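Drelholm Household Words

A word list of things people call the stuff in their homes, collected from people who were sure everyone else called it the same thing.

What's in it

853 entries, each one a household object, a room or a chore, with the word a person used for it, the word their spouse used for it, and a short note on how the argument went. The notes are the best part and the reason the file is bigger than it should be.

entries.csv - the list itself
notes.txt - longer grievances, keyed by entry number
rejected.csv - 505 entries that were swear words, brand names or both

Columns are id, object, word, rival_word, region, note. Region is whatever the speaker typed. One person typed "upstairs." We kept it.

How it was gathered

Mỹ Mạch wrote the form in May and sent it to her relatives, who sent it to theirs, which explains why cooking pots are so well covered and garden tools barely exist. Oanh Lý did the spelling pass. Vesela Krasniqi did a second spelling pass and undid some of the first. Both versions are in the history if you enjoy that sort of thing.

The form had 14 questions. Question 13 asked for the remote control and produced more text than all the others put together. If you load only one slice, load that one.

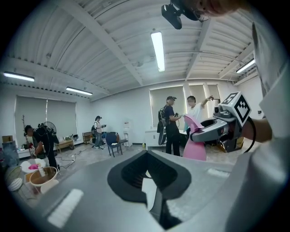
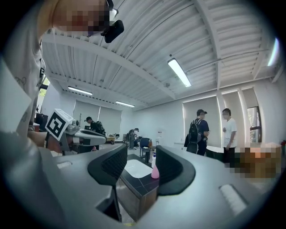
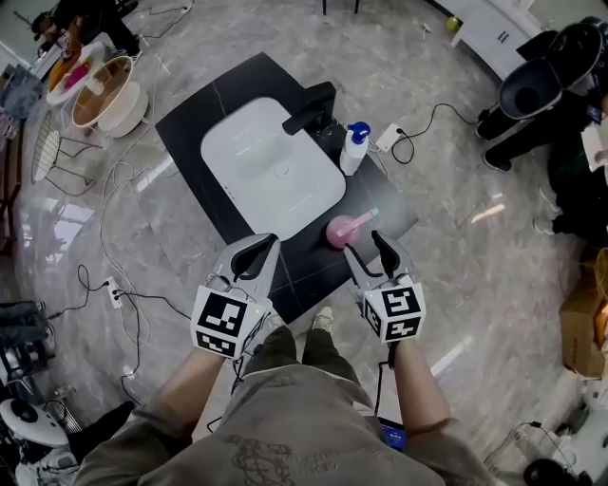
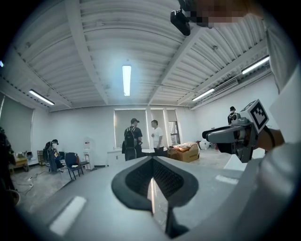 Known problems

"Sofa" and "couch" are separate entries. Merging them was tried once and Dzifa Akolgo stopped answering email until it was reverted.

Some speakers gave a word for an object they don't own. These are marked with an asterisk in the note column, except where the asterisk means something else (see the top of notes.txt, where Ánh Huỳnh has done her best).

Accents survive in entries.csv and get mangled in rejected.csv. It was saved from an old spreadsheet program and by the time anyone looked, the damage was done. Fixes welcome. Opinions about spreadsheet programs are less welcome, we have plenty.

Loading it

Any CSV reader will do. Set the encoding to UTF-8 and expect commas inside quotes, as people describing a junk drawer tend to go on a bit. The Sindeck loader also works, but it drops empty rival_word cells, so happily married speakers vanish from the results.

Terms

Use it for whatever you like. Please don't sell it as a dictionary. Corrections go in the issue tracker, one word per issue, with the name of the person who disagrees with you.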